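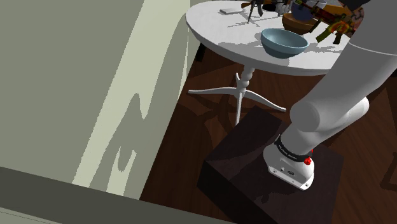

Painting the Underpass Wall at Pevbridge

May 24, 2025
By the second-year mural group

Our project was to design and paint a mural in the pedestrian underpass at Pevbridge. The wall is 60 feet long and faces the stairs on the station side. It had last been painted in a single coat of gray and was tagged often.

The group had six members. We split into pairs for drawing, color and site work, though by the second week everyone was doing some of each.

The design started from an old street plan of the town, dated 1642, which we found in the library's local history folder. We traced the lanes that still exist and left out the ones that are gone. The lanes became wide bands of color running the length of the wall, with the river as one continuous dark blue line at knee height. We had planned to add street names in lettering but dropped this after the first full-size test. The letters were hard to read at walking distance and took too long to cut.

The budget was $1000. Most of it went on Tulivex masonry paint and a clear anti-graffiti coat. Brushes, rollers and drop cloths were borrowed from the college. Scaffolding was not needed, as the ceiling is low enough to reach from a step platform.

We transferred the drawing with a chalk grid. The grid was slow to set out because the floor slopes toward the drain, so a line measured up from the floor is not level. We lost most of a day to this and had to wipe off the first four columns. After that we used a water level and had no more trouble.

Color was the part we argued over most. The lights in the underpass are yellow, and the greens we mixed in the studio looked brown on the wall. We remixed them on site with more blue. The orange bands were left as planned - they looked stronger under those lights than in the studio.

The clear coat goes on in June. If we did the project again, we would paint test patches on the actual wall before ordering, and buy smaller cans of more colors.

Related projects
Salameh Courtyard: Tile and Shadow
Cirum Street Shutters
Printing on Found Cloth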